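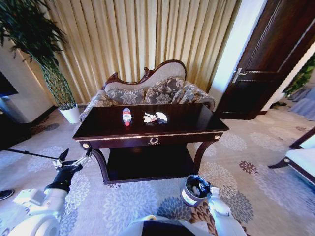 Liltiscombe Hotel reopens its sitting rooms after furniture repairs

LILTISCOMBE, April. The Liltiscombe Hotel has finished repairing and recovering the furniture in its guest sitting rooms, and the rooms can be booked again from Monday.

The work covered 292 pieces, including settees, side chairs and dark wood console tables. Settee frames were reglued and polished. Console tables were stripped and refinished to a high gloss, and the gold wreath ornaments on the front were cleaned and put back in their original place. Floral damask throw cushions and full-length gold curtains stay part of the look.

"Guests told us they liked the old furniture and wanted us to keep it," said Mariama Amissah, general manager. "Most of it needed glue, polish and new fabric."

Tonatance, the workshop that did the repairs, used 1,059 yards of upholstery fabric on the job. Bình Chu led a team of 7.

Housekeeping staff have been given new care instructions for the tables. Spills are to be wiped up with a soft dry cloth, and spray polish is no longer used.

Press visits can be arranged through Hường Lã at the hotel's front office.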